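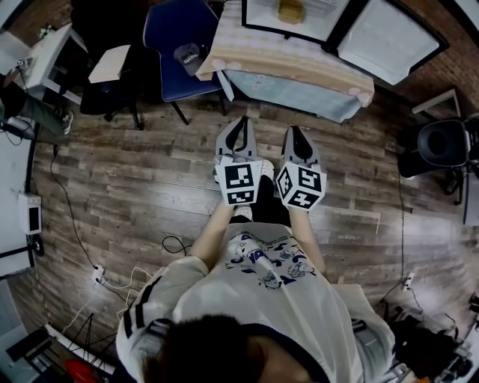

Ticket 1370: Foreign policy briefing archive, wrong country tags on nuclear talks items
Status: Open
Priority: Normal
Product: Grarneo
Opened: Sun 10 May

Items about the talks are showing up under the wrong country in the briefing archive. A search for "Iran" with the topic set to "nuclear" brings back 14 items. The same search in April brought back more than 50. The missing items are still in the archive. They open fine from a direct link, but the country field now says "Austria" or "Switzerland".

Steps to reproduce
1. Log in as editor.
2. Topic: nuclear. Country: Iran.
3. Sort by newest.

Expected: all items on the talks.
Actual: only items with no city in the dateline.

Checked so far
Cleared the search cache, no change. Rebuilt the index for the Middle East desk, no change. Opened 40 of the wrongly tagged items by hand. Every one has a Vienna or Geneva dateline. Items on sanctions votes and on the Israeli cabinet are tagged correctly, unless they were filed from one of those two cities.

The tagging rules were last edited by Malý on the European desk. The note on the edit says "use dateline for country", with no limit on which desk it applies to.

Workaround for now: search the word "enrichment" in full text and leave the country blank. It brings in some energy stories too.
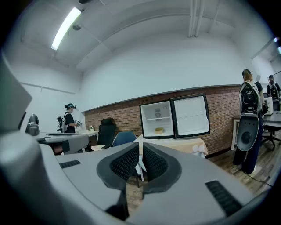 Dexter Aquino: The dateline rule was meant for election coverage only. I have limited it to the European desk on the test server, and new items come in under Iran again. Old items need a retag. Please don't fix them by hand, the retag will skip anything edited after the rule change.

Noted. The 40 I opened were viewed only, not saved. Panis has two items open in draft and will close them before the retag runs.

Still to do: retag on the live server, then repeat the search from step 2. Ticket stays open until the count is checked.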